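A morning at the Undus mill open day

I've driven past the Undus mill at Nindlow for years and never once been inside, so when I spotted the open day poster in February I was first in the queue (well, third). Entry is free, parking isn't, and the car park machine only takes coins. Bring coins!

They weave tea towels, mostly, plus a bit of heavy tablecloth stuff for hotels. You start in the tea room, at round tables, and wait for your group to be called. I had a scone the size of my fist and didn't mind waiting one bit. Ours went in at half past ten.

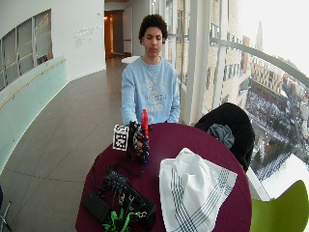

The weaving shed

Oh, the noise. You get foam earplugs at the door and you want them. There are 92 looms in there, though only the front rows were running, and our guide had to do most of it by pointing. The old Fajardo looms are down the far end, painted green and still used for the narrow stripes. I could have stood watching the shuttles all day, but we were moved along after ten minutes to let the next lot in.

I'd always thought checks were printed on. They're woven in, which I suppose everyone else knew. One warp for the wide plaid takes 2,398 threads and somebody has to tie in every new one when it changes. My back ached just hearing it.

Afterwards it was back through the tea room, all bright reds and shiny dark blues, and I sneaked a second cup of tea.

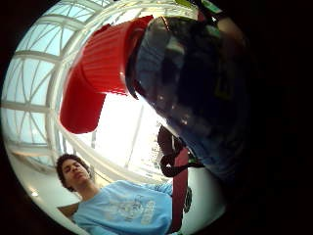

The dye house

Smaller than I expected and very warm, with a smell like wet dog and vinegar. The Plivari range gets its colours here, including a maroon I've wanted for our dining table ever since. They dye it twice to get it that deep. No touching the vats, obviously, but you can handle the samples and I handled all of them.

A white cloth with blue-grey stripes is much more my kitchen, mind you, and it scrunches up beautifully.

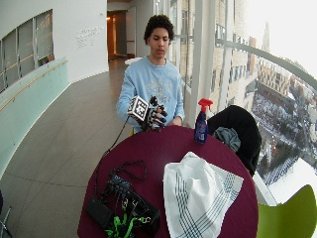
The shop, and getting home

Seconds are in the baskets by the till, 4 pounds each, and the faults are tiny. I bought five. The full-price tablecloths are lovely but I put mine back after looking at the ticket. The bus stops right outside if you can't face the car park, and the last group goes in at three.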